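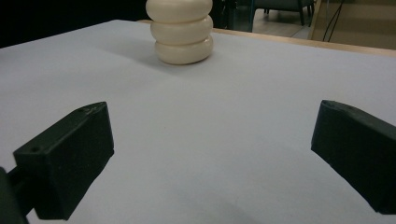

Photo: wrist camera, Sikow hand gripper, bench log

Dec 15, 2025

Second day of comparing finger sets on the hand-held unit. Task is the cream ring stack, three high, at the far side of the white surface. Start pose is fingers wide open, stack out beyond the gap and a little left of center.

Camera first. With the Sikow mount at its stock angle the stack sits so high in the view that the upper ring is cropped at the top edge. I had put this down to my own wrist angle in November. Clamped the tool in the vise and got the same view, so it is the mount. The Wusside bracket tilts the camera up by a few degrees and brings the whole stack in, but then the fingertips slide down toward the bottom of the view and the last part of the approach is blind. Neither is good. I would take the stock angle for picking and the other one for anything that has to find its target at a distance.

Fingers. The blocky black set is stiff and wide open it clears the rings with room to spare. Flat inner faces on a rounded ring means contact along a short line at the bulge, so a low approach matters. Come in high and the fingers close across a groove and the grip takes two rings at once. That happened on 2 of the morning runs before I changed the approach height. The Brekier soft pads forgive more of this but they drag on release, and the ring comes back with the finger a few millimeters. Tried them again after cleaning the pads. Same drag.

Exposure is a separate problem. Pale rings on a pale surface under overhead light, with dark fingers taking up a good part of the view. Auto exposure meters on the fingers as they close and the rings wash out at the moment the seams are needed. Locked the exposure at the open position and left it there. The seams stay readable as gray lines through the close. Cost is that the dark part of the background goes to plain black, which does not matter for this task.

Controller: the Sýkora board logs jaw width and the trigger encoder together. Buffer was set at 2000 samples and it wrapped during the long runs, so the first part of those is gone. Raised it. Total kept since the start is 306 runs, after throwing out the wrapped ones. There is still an offset between the camera clock and the board clock, around one image at the current rate. It looks constant -- I have not checked it after a warm restart.

Also loosened and re-seated the left finger. There was slight play when I pushed on the tip sideways, none after tightening.

Tomorrow: stock mount with a thin shim behind it, half the tilt of the bracket. Repeat the low approach with both finger sets, exposure locked, same stack. Check the clock offset before the first run and again after the last one. Order more pad adhesive.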